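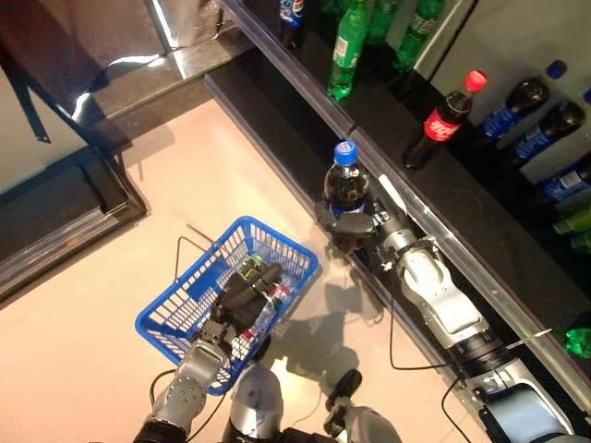 Does a store loyalty card save you any money?

Less than the sign over the register wants you to think, and in my case, over a whole year, close to nothing.

I've been carrying a Purndale card since they opened the store by the highway. I signed up because the cashier asked and there was a line behind me, and that's how most of these things get signed up for. Then in April I got an email congratulating me on reaching 2000 points, with confetti on it, and I got curious about what I'd been congratulated for.

The answer took some digging. The points page tells you how many you have. It does not tell you what one is worth. For that you go to a second page, then a PDF, and in the PDF there is a table where the value of a point depends on what you "redeem" it for. Against groceries, my 2000 points came to a sum that would buy lunch if I skipped the drink. Against a Tindberg frying pan, a much better sum, except the pan was listed at a price I've never seen anybody charge for it. I looked the same pan up at two other stores and the whole bonus was gone before shipping.

So I kept my receipts. I already had a shoebox of them from an earlier and equally joyless project to do with the heating bill, and I kept every grocery receipt for 52 weeks. It came to 206 receipts. My household thinks this is a sickness. Possibly so, but I now know things.

First thing I know: the "member price" is very often just the price. I do a second shop at Dillura, the smaller place downtown that has no card at all, and wherever both stores carried the same item I wrote down both. Coffee, rice, dish soap, canned tomatoes, the big yogurt. Purndale's member price and Dillura's ordinary price were the same or within pennies most of the time. What was different at Purndale was the other number, the non-member one, printed small with a line through it. Who pays that? People passing through, I guess, and people who left the card in their other coat. The receipt then adds up all those crossed-out numbers and tells me at the bottom how much I "saved today." I've had receipts where I supposedly saved more than I spent on dinner.

I'm not saying the discounts are fake. Some are real. Butter before the holidays was real, and I bought too much of it and froze it. Laundry powder was real twice. But those are the same things every grocery store has always put on sale, and when I was a kid you got them by walking in.

Second thing: the coupons. They're meant to be "picked for you." I have bought the same brand of oatmeal for years and have never once had a coupon for it. What I get is coupons for the thing next to what I buy. If I buy plain crackers I get a coupon for the ones with seeds in them. I understand why they do it. It's just odd to have it described to me as a gift. I tried following them for a month to be fair about it, used every coupon I was sent, and my spending went up. We ate a lot of seeds.

Third thing, and this is where I may lose some of you, is the fine print. I read it. The privacy part of the card agreement runs to 2668 words, because I pasted it into a word counter, and it says they can share what I buy with "selected partners" without listing who's selected. There's a way to opt out of that. It's a form, the form wants your card number and a copy of the agreement date, and I don't have the agreement date since it was never given to me. I wrote and asked. They wrote back that my question was important to them. That was in the winter.

People tell me none of this matters, it's only groceries, who cares if somebody knows I buy onions. Maybe so. I don't have a scary story for you. I've read the scary ones and most of them seem to be the same two passed around and improved each time, so I'm sceptical of those too. My complaint is smaller. I'm handing something over and I'd like to be told plainly what I get for it, in dollars, on one page.

Then there's the furniture store. Wikström started a "family club" where you get a free hot drink on each visit, and I'll admit that one pays. I've had the coffee. It's weak but it's coffee, and I'd have to be buying a lot of shelving by accident for it to cost me more than it gives. If you're only going to carry one of these, carry the one that hands you a cup.

What did the year come to? I took the points at their grocery value, added the discounts where the member price really was lower than Dillura's, and took away the stuff I only bought because of a coupon. It came out to a small positive number. Small enough that I was annoyed to have spent evenings on it. Leave out the butter and it's negative.

I'm keeping the card for now, mostly because the crossed-out price is real for anyone without one and I don't intend to be that person. But I've stopped opening the emails, I buy from a list, and I moved the coffee and the rice over to Dillura for good.

A few people asked for the spreadsheet. It's a mess, and half the labels are abbreviations only I could follow (TOM2 is the tomatoes with basil). I'll clean it up when I get time. If you've kept your own numbers at a different chain, I'd like to see them, especially if they came out better than mine. Please include what you'd have paid somewhere else, though. A screenshot of "you saved" from the bottom of a receipt doesn't count.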